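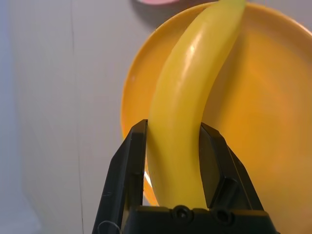
Why Do Bananas Change Color?

A banana from the store might be green, yellow, or yellow with brown spots. It is the same kind of fruit each time. The color tells you how ripe it is.

Green bananas

Bananas are picked while they are still green and hard. They often have a long way to travel, and a soft banana would get squashed on the trip. A green banana is full of starch. Starch is also what you find in potatoes and rice. It does not taste sweet, and it can make your mouth feel dry. If you have ever tried to peel a very green banana, you know that the skin sticks to the fruit and the stem bends without snapping.

Yellow bananas

As the days go by, the starch inside the banana turns into sugar. The fruit gets softer and sweeter. The peel changes too. Green plants have a green coloring in them called chlorophyll (say it like this: KLOR-uh-fil). When a banana ripens, the chlorophyll breaks down. There was yellow coloring in the peel already, but the green was covering it up. Once the green fades, the yellow shows. Leaves on some trees do the same thing in the fall.

The change does not happen everywhere at once. A banana can look yellow all over and still have a little green near one end. Most people find it fine to eat like this. It will be firm and not too sweet.

Brown bananas

After a few more days, small brown spots appear. Some people call them sugar spots. A spotted banana is very sweet and easy to mash. When the whole peel is dark, the fruit inside may be too mushy to eat by itself, but it is good for banana bread or pancakes. If you see mold or the banana smells bad, throw it out.

You can also get brown marks by dropping a banana or pressing it hard. Those marks are bruises. The peel is thick, but the fruit under it is soft.

The gas you can't see

Bananas make a gas called ethylene (ETH-uh-leen). You can't see it, and there is too little of it to hurt you. The gas tells the banana to ripen. As the banana ripens it makes more of the gas. Other fruits nearby can pick up the signal too, so a pear or an avocado will ripen faster next to a banana.

Why is a banana curved?

Bananas grow in big bunches that hang down from the plant. The little bananas point down at first. As they grow, they turn and bend upward, away from the ground. This gives them their curve.

Look at the peel of a banana and you will find long ridges running from one end to the other. If you cut the banana across the middle, the peel will not make a perfect circle. It has flat sides with corners between them. The corners are easiest to see on a banana that is not very ripe.

Try it: the banana test

Abla Geagea teaches second grade and does this test with her class every year. You can do it at home.

You will need:
3 bananas, all about the same color (a bit green is best)
1 paper bag
1 plate
1 apple
Paper and crayons

What to do:
1. Put one banana on the plate and leave it on the kitchen counter.
2. Put one banana in the paper bag with the apple. Fold the top of the bag closed.
3. Ask a grown-up to find a place in the refrigerator for the last banana.
4. Look at all three bananas every morning for 5 days. Draw each one and color it in. Try to match the color you see, even if it is a mix of green and yellow.
5. On the last day, peel them and taste a small piece of each. Which is the sweetest? Which is the firmest?

The banana in the bag usually ripens first. Apples make ethylene too, and the bag holds the gas in. The one in the refrigerator may surprise you. The cold can turn the peel dark, but the fruit inside often stays firm and pale.

Words to know

Chlorophyll: the green coloring in plants
Ethylene: a gas that makes some fruits ripen
Ripe: ready to eat
Starch: a part of some foods that gives you energy but does not taste sweet

Written by Raed Awwad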